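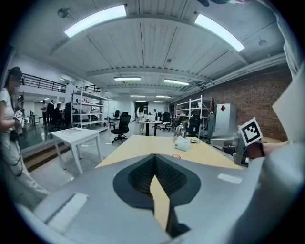
Thu 8 February

Marbling, day whatever. The combed pattern is still drifting to the left. I have blamed the comb, the tray, the floor and the paint in that order, and am now down to blaming the size.

For Josefien, who was off: the plan was to get the endpapers for the Vanhove order marbled this week so Kristof can start casing in. They want 127 books, two endpapers each, blue and rust on cream, nonpareil pattern, "but relaxed." Arnout has been asked what relaxed means. He said we would know it when we saw it. I have now seen a great many sheets and I don't.

Size

Mixed the carrageenan last night in the big blender in two lots and let it stand with a cloth over it. The first lot had lumps. I put the powder in too fast, as I do every time, while telling myself I wasn't. Strained it through the old tights. The second lot was fine.

By this morning it had thickened up nicely, or so I wrote on the lid. Skimmed it with newspaper, dropped in a bit of the rust, and it spread to a decent circle and sat there. The blue spread to the size of a dinner plate and kept going. So the blue has too much gall in it, or the rust has too little, or they simply don't like each other. Took the blue back to plain paint and added gall one drop at a time until the two behaved. Final mix is written on the jar this time. Please do not wipe the jar.

The trouble started after the third sheet. Comb goes through, pattern looks lovely, and then in the time it takes to pick up the paper the whole thing has wandered over to the left like a dog that heard the fridge open. You lay the sheet and get a lean. A slight lean I could sell Arnout as relaxed. These are lying down.

Things I checked:

Tray level. It was off by a bit, so I shimmed the near corner with board offcuts. Level now, still drifts.

Drafts. Umut said the heater fan, so we turned it off and worked in coats for an hour. Still drifts, and now my fingers don't work.

The comb. Pulled it from the other end. The drift was still to the left, so it isn't the comb, and I owe it an apology.

Temperature. Size was a good deal colder than the room. Godelieve's view is that a cold bath in a warm room will turn over slowly by itself, warm side up and cold side down, and that the side toward the radiator is always going to win. The radiator is on the right. I didn't enjoy how sensible this was. She also pointed out that she said it in July, when it was the window. My notes for July say "G. has theory re: window" and then a drawing of a cat.

So: tomorrow the size stays in the main room overnight instead of the back passage, tray goes on the other bench, and we see.

Paper

The Brindon text weight is taking the color well. The alum is the fussy part. I sponged seven sheets with the usual mix and stacked them under a board, and the bottom ones had crystals on them by noon. You can feel it with a thumb, like fine sand. The paint skips wherever they are and leaves a pale freckle. A few freckles are nice. The bottom sheet looked like it had been left out in sleet.

Cut the alum back by a quarter and the freckles went away. At half, the paint slid off in the rinse and down the sink, taking the better part of an hour's cheer with it. A quarter less it is. Sponge one way, then across, and hang for a few minutes before stacking. Pencil a cross on the back of the treated side's opposite number. I mean the untreated side. Put a cross on the side you did NOT sponge. Twice today I marbled the wrong face because I'd marked the one and remembered the other.

Tried a heavier sheet from the sample pack as well, out of nosiness. Lays down very calmly, no trapped air at all, and then doesn't want to fold. It would do for covers on the small pocket books. As an endpaper it would open like a cereal box.

Laying the sheet

Air bubbles: one corner first, then let the rest down by its own weight. I know this. I have taught this to paying customers on Saturday mornings in an encouraging voice. Today I let both corners go at once because I was watching for the drift, and got a white kidney shape in the middle of the best pattern of the day. That one's pinned up over the sink for morale. Kristof would like it on the front of his own sketchbook, so somebody's happy.

Gluing trial

Kristof did a test casing with a few of yesterday's sheets. He used the Skaltari PVA cut with paste, and results were mixed:

Straight Skaltari grabbed before he'd finished smoothing. Crease right down the hinge side, permanent, looks like a frown.

Half and half with wheat paste gave him time to move it. Dried flat under weight. The rust color came off slightly on the bone folder, though, and then went from the bone folder onto the fore edge of the next book. Waxed paper between hand and sheet from now on, and wipe the folder.

Mostly paste, splash of PVA: the sheet stretched so far that it no longer fitted the book it was cut for. He trimmed it. It then dried and shrank. There is a small, neat border of bare board on all sides that I might have admired if it had been on purpose.

Half and half wins. He wants to leave them in the press overnight and so do I, although the press is full of Josefien's class albums and will be until she takes them out. Josefien, please take them out.

We also wiped a test sheet with a barely damp cloth to see about rub. Blue held. Rust came off pink. I burnished a strip with a little beeswax and it held much better, and it has a soft shine now that I prefer to the plain. It's slow work. At the rate I was going, the whole order would take until I retire. Umut suggests waxing only the side that will face the reader, and then looked at me until I realized that the other side is glued down.

Cost, before anyone asks

I worked it out on the back of a spoiled sheet. With the spoilage as it stands, the materials come to 415 for the order, and that was before the sheet with the kidney. We quoted on almost no spoilage. I would like to meet the person who wrote that quote, and regrettably it's my handwriting. If the drift gets sorted we are fine. If it doesn't, we'll have a lot of very pretty wrapping paper.

Godelieve thinks we should keep the leaning ones and offer them as a cover paper for the coloring journals, the plain ones with thick pages that go at the fair. Not a bad thought. The pattern is good, it just has somewhere else to be. I've put them in the flat drawer marked HUMOVEO, which used to hold the swatches from that supplier and now holds everything.

For tomorrow

Size into the main room tonight. Done, cloth on, do not lift to look.

Move tray to the far bench, level it again.

Alum at the lower strength, fresh batch, throw out what's in the bucket.

More gall needed soon. The bottle is nearly out and smells as if it has been for some time.

Ask Arnout whether he'd come by and point at a sheet. Any sheet. If he points at a leaning one I will say nothing and carry on.

Rinsed the combs, two teeth bent on the fine one, straightened with pliers. Left the rinse tray to soak. Hands are blue to the wrist and I have the dentist at five.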